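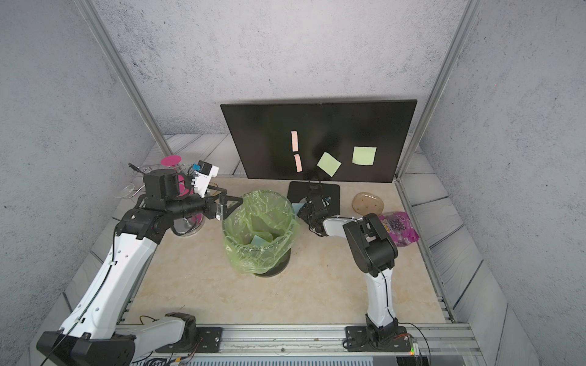

Course Handouts, No. 2, p. 14

Learning from Demonstration with Two Arms: Notes to Go with the Third Lecture

Welcome back, everyone, and thank you for the good questions after the last session (I've tried to work most of them in here, so forgive me if these notes wander a little). We're staying with the desk-clearing task, where paper notes stuck on and lying around a dark display have to end up in the lined bin, and everything else on the table should be left in peace.

Let me start with what the policy learns from. Gemma Messina and Nikau Waaka recorded 1240 demonstrations in June, all of them driven by hand, with one operator controlling both arms. Each demonstration is stored as a stream of joint positions, gripper openings and camera views. The policy reads the current views and joint positions and predicts a short run of future actions for the two arms together, which we call a chunk. It carries out the first part of the chunk, looks again, and predicts a new one.

Why both arms together? Well, look at the cell. The left gripper is just over the rim of the bin while the right one is low over the base of the display, next to the light-blue card. You could train a separate policy for each arm, and Mohsin Durrani did just that as our baseline, which we named Drarnix. It's a perfectly decent piece of work! But each half knows nothing of what the other half is planning, so both arms would sometimes set off for the bin at the same moment and then hover there, waiting. The joint policy, Brorkano, did this far less often.

Now for the result I'd most like you to remember. We trained Brorkano for up to 3000 passes over the data, and the validation error kept creeping down the whole way, but success on the real table stopped improving at 1000. Please don't pick your checkpoint by the error curve alone. Run it on the arms.

A word on clutter, as Hemi Brunton asked about it. A purple snack bag, a clear bowl and a magenta disc have no part in the task, and we want them there all the same. When we trained on a bare table, the policy reached for nearly anything colorful.

For next time, please read the chapter on action chunking and sketch how you would choose the chunk length for a task with a long reach and a short, careful grasp. Bring your sketch on paper, 3rd July, usual room.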